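I read a franchise brochure on my lunch break so you don't have to. Thread.

The brand is Willar. Pack, ship, print, a wall of mailboxes. They want people in Rurkombridge to open one, and they left a stack of glossy brochures at the sandwich place on Baveck Road. I used to do the books for two franchise stores in a different line of business, so I took one home and read it with a pencil.

Page one says Willar has 800 locations. Fine. How many did it have three years ago? How many of the 800 are on their second or third owner? A store that gets sold twice in four years still counts as one happy location on the map. The brochure has no page for that.

"Be your own boss." You will be your own boss between the hours they set, selling the services they list, at the prices they suggest, under a sign you lease from them. I have seen bosses with more room to move who were working the deli counter.

Now the money. The royalty is 7 percent. Plus 3 percent for the ad fund. Both come off gross sales. Gross! If you sell a hundred dollars of shipping and the carrier keeps most of it, you still pay Willar on the hundred. Read that part again before you call anyone.

I'd like to see what the ad fund buys, too. I've lived in this town a long time and I have seen one Willar ad. It was for people who want to buy a Willar.

There is a chart on page six with a line going up. The bottom is marked with years. The side isn't marked with anything. It could be sales. It could be the rent.

They say the average owner "reports strong satisfaction." Reports to whom? If my landlord, supplier and licensor were all the same company and that company mailed me a survey, I would be strongly satisfied as well.
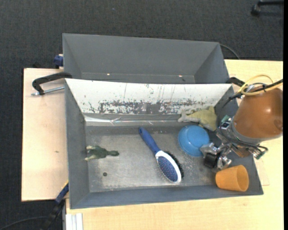 Bashir wrote back to say I'm being unfair, that a known name gets customers in the door on day one and an independent shop can spend two years waiting for that. Banks like a known name too, apparently.

OK, some of that I'll give you. The bank part is true. I watched a loan go through for a franchise buyer that I'm pretty sure would have died on the desk if the sign out front had been hand painted. But a bank liking your loan tells you the bank thinks it will get paid. It has your house in the paperwork. That's a different question from whether you will get paid.

As for customers on day one, maybe. Shipping is a thing people do at the nearest place with parking. I have never once heard a neighbor say they drove past a closer counter to get to the brand they loved. Mailbox renters are loyal, I'll admit, mostly from the misery of changing an address.

Back to the brochure. Training is 37 hours. That covers the register software, the printers, packing, hiring, local marketing and "financial leadership." I have spent longer than that on one bad sales tax audit. What happens when you need help in month four? You get "access to a dedicated support partner." I'd want to know how many stores that partner is dedicated to.

Territory. This is the one I'd circle in red. The brochure says you get a "protected area." The size is missing. Whether it protects you from the company's own website is missing. If a customer down the street prints a label online at home and hands the box to a driver, did you get any of that? Ask. Get the answer in writing. A nice person on the phone is not writing.

And the refit clause, which isn't in the brochure at all. In both stores I kept books for, the owners had to redo the counters and signs on the company's schedule and at their own cost. One of them had just finished paying off the first set. I have no idea if Willar does this. I'd bet lunch the contract has a paragraph on it somewhere toward the back.

Somebody always says "but the disclosure document has all this." Yes, it does, or most of it. It's long and dull and you should read every page, particularly the list of owners who left. There are phone numbers on that list. Call the ones who left before you call the ones the sales office suggests. Ask what they paid themselves in year two. If there's a long quiet spell before the answer, write that down too.

I'm not saying don't do it. I knew an owner who did fine. She had a cheap lease, her son worked Saturdays for gas money, and the nearest competitor shut down in her first spring. Take away any one of those and I don't know how it goes.

A few people have asked if I'll go to the Willar info evening at the hotel in February. Probably. It starts at 6:30 and they're promising free parking and a light supper. I'm bringing the pencil and page six.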